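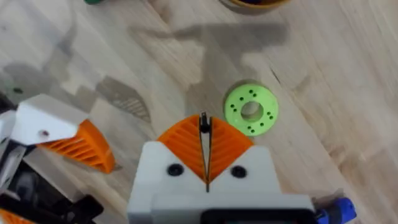 Lime-green ring on a wooden tabletop.

Gotden SAT Math Practice Set, Student Edition

The Gotden set is a printed practice course for high school students getting ready for the math part of the SAT. It comes from Cavlow and is sold as one box with a workbook, an answer book and a pack of review cards.

The workbook has 248 pages and 600 practice problems. Problems are grouped by topic, starting with linear equations and ending with circles and basic trigonometry. Each chapter opens with a short review page and closes with a timed set. Students who already know a topic can skip the review and go straight to the timed set.

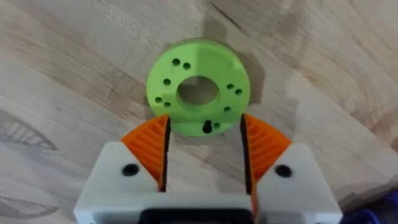
The answer book is bound separately so a teacher or parent can hold on to it. It shows the full work for every problem. Where a problem can be done faster on a calculator, the keystrokes are listed after the written solution.

The 76 review cards cover formulas and common mistakes. They are punched at one corner and fit on the ring that comes in the box.

What students need to supply: pencils, scratch paper and an approved calculator. A timer helps for the chapter sets.
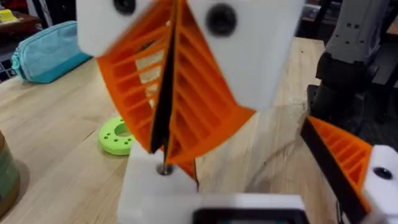
Most students finish the course in one summer, working four evenings a week. Starting in June leaves time to go over weak chapters before fall testing. The chapters can also be spread over a full school year.

Schools that order the class pack get a teacher guide with a pacing chart and two extra timed tests. Class packs ship from the Kakesmont warehouse and are not returnable once opened. Single sets may be returned unmarked within 30 days.

Item number: 800
Format: paperback, boxed
Grade level: 10 to 12
Replacement cards: sold separately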